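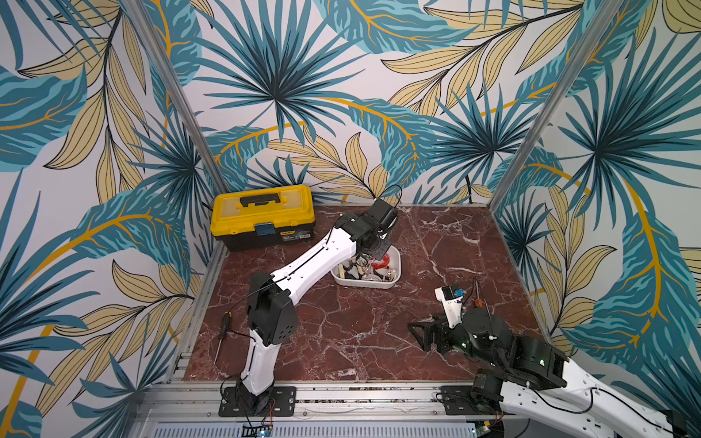

Every household has a place where small things go to wait. In mine it was a kitchen drawer, and for most of my adult life I was comfortable with that arrangement. I put things in, and I took almost nothing out, apart from a battery now and then that I would try in the smoke alarm and put back.

Then the drawer stopped closing. I lived with that for a while too. You learn to walk past at an angle. But last August I caught a good pair of pants on the handle, and somewhere between the ripping sound and the sewing kit (which was in the drawer, at the back, under an extension cord for an appliance I no longer own) I decided to become a person who sorts.

I should explain that I am drawn to advice. I had already read *The Luton Method*, a slim book that promises to empty any drawer in 36 minutes. It asks you to lay everything on a clean, calm surface and "listen for what remains." My options were the carpet or a slab of dark reddish-brown marble with pale veins running all through it, backed by wallpaper with palm fronds the size of snow shovels. Teal, navy, mustard, a yellowish khaki. It's a wallpaper that has never been calm for a minute. I went with the marble. On veined stone, by the way, a dropped screw is gone. It has joined the pattern and you'll find it with your elbow.

The Luton people want you to have six matching containers in unbleached linen. I had a toolbox with a bright yellow lid and a couple of white plastic tubs, and I can report that the linen would have added nothing. A tub is white, so you can see what's in it. It has sides, so what's in it stays there. I would pay for a book that said this and stopped.

The toolbox was meant for tools. I felt strongly about that for most of the first hour. The shallow tub was for parts, a category I defined as anything that seemed to have come off something. A coiled red thing went in, either a cord or a spring depending on how you feel about it. So did a short wooden stick. I have no memory of acquiring a stick, but it is a nice one, pale and straight, and I couldn't see throwing it out on the very day it might finally be needed. Clear plastic pieces followed, and assorted dark bits that had obviously mattered to somebody at a factory.

What I hadn't planned for was the watches.

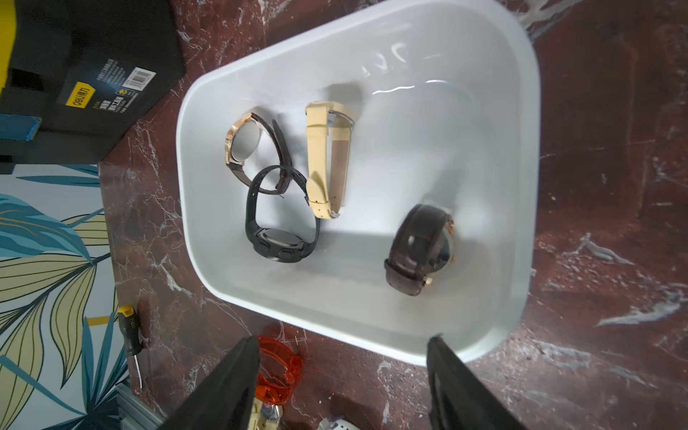

I would have told you, under oath, that I owned one watch. I'd have been thinking of the black digital one with the rubber strap, which I bought for running and wore for owning running shoes. It has chunky buttons down the side and a stopwatch that once timed me over 200 yards, after which I took up an interest in soup.

The cream strap was a surprise. I must have believed, on some particular afternoon, that I was about to start living in cream. There's a silver buckle on it and a thin little case, and it needs the rest of the outfit, and possibly a sailboat. It cost $10 at a Plavisard outlet, and I remember feeling I'd gotten away with something.

The two rose-gold ones are harder to defend, being so nearly the same idea. Both are round, both are on dark brown leather, though one strap is embossed in that crocodile style that makes the wrist look as if it has a law degree. I bought the second because I couldn't find the first. They turned up within a foot of each other, under the takeout menus.

A man at the Oksanen repair counter downtown told me leather straps shouldn't be kept flat or folded. Let them curl the way they want to. Keep them out of the sun, don't stack the cases face to face, and take the battery out of anything you aren't going to wear before it leaks in there. He also quoted me a price for servicing all of them, and I thanked him and bought a sandwich.

For a while I shopped for a proper watch case. Stevari makes a walnut one with a glass lid and little suede pillows, and the price with shipping was $1,639. I kept the page open for days. It's a beautiful object, and it would have cost more than everything I intended to put in it, with the stick thrown in.

So the watches stayed in a plastic tub, and the tub went on the closet shelf. I wear the cream one on weekends. The drawer closes now, if you lift it slightly as you push, and so far it holds the takeout menus, the sewing kit, and two batteries I mean to test.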